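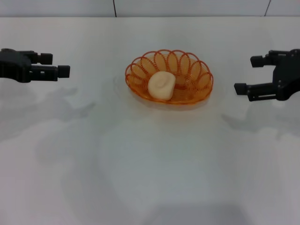

Las dos pinzas abiertas, el panecillo dentro de la cesta naranja.

Cuaderno > Evaluaciones > Kit Nillus

Agosto, 16:20. Continúo con el kit de dos brazos que nos ofrece Cronin. La oferta trae 4 dedos de recambio y 200 horas de soporte, con referencia 3831. Falta preguntar si el soporte incluye el software Bernus, en el papel no está claro.

La cesta me parece buena pieza para probar - el borde es de lazos y el dedo tiene que encontrar dónde apretar.

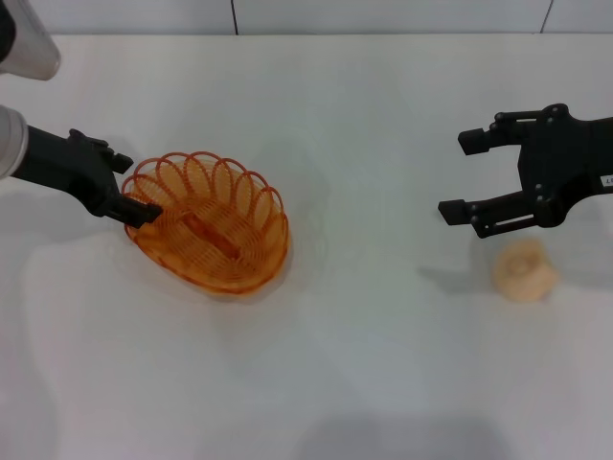
Para mañana: repetir el agarre del borde con menos fuerza, tres veces por cada lado, y anotar el valor de apertura. No cambiar la altura de la mesa, por favor.

Etiquetas: Manipulación, Kits en prueba

Taller Caledell | Contacto | Volver arriba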